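Packing Small Clocks and Kitchen Items in a Canvas Tote

Updated 14 September 2020
Filed under: Storage and Moving
Written by Ildikó Tóth

These steps cover moving a set of small alarm clocks, cups and similar items a short distance in an open canvas bag. For shipping or for long storage, use a rigid box and see the Lollden carton guide.

What you need
One canvas tote with a flat bottom, up to 18 inches wide
Soft cloths or tissue paper
Twist ties for cables
Masking tape and a marker
A piece of cardboard cut to fit the bottom of the bag

Step 1. Prepare the clocks
Switch off every alarm. Remove the batteries if the clocks will stay packed for more than 30 days, and put them in a separate labeled pouch. On twin-bell models, fold a strip of tissue and slide it between the hammer and the bells. Wipe the faces with a dry cloth. Do not use spray cleaner near the setting knobs at the back.

Step 2. Set out the items
Clear a hard, level surface and put everything on it before packing. Stand the clocks up where the base allows it. Clocks without a stable base go face up. Keep the bag open in the same area so that items travel only a short way by hand. Larger appliances stay at the back and are packed separately.

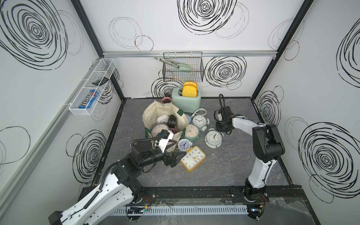 Clocks beside the open tote, with the mint-green toaster at the back.

Step 3. Line the bag
Push the cardboard down flat. A slumped bag lets the contents slide toward one side, so pull the walls upright and fold the rim outward once if the fabric is thin. Handles should hang on the outside.

Step 4. Load in order
Mugs and cups go in first, upright, with a cloth inside each one. A mug lying on its side rolls and will chip against metal bells. Round clocks go next, faces turned toward the fabric and a cloth between each pair. Rectangular clocks fit along the wall of the bag. Small loose items go inside the cups. Leave 40 mm free below the rim.

Step 5. Coil the cables
Wind each cable in a loose loop, secure it with a twist tie and tape a label to the plug. Do not wrap a cable around a clock body. Pressure on the knobs can shift the alarm setting.

Step 6. Check the load
Lift the bag a few inches by its handles. If the contents shift or knock together, take out the top layer and add cloth. Set the bag down flat and do not stack anything on it.

Notes
Toasters: unplug, allow to cool, empty the slots and the crumb tray, and wrap in a towel. Carry upright.
Béla Lengyel adds that clocks with glass faces should be wrapped singly, even for a trip between two rooms.

Next: Unpacking and resetting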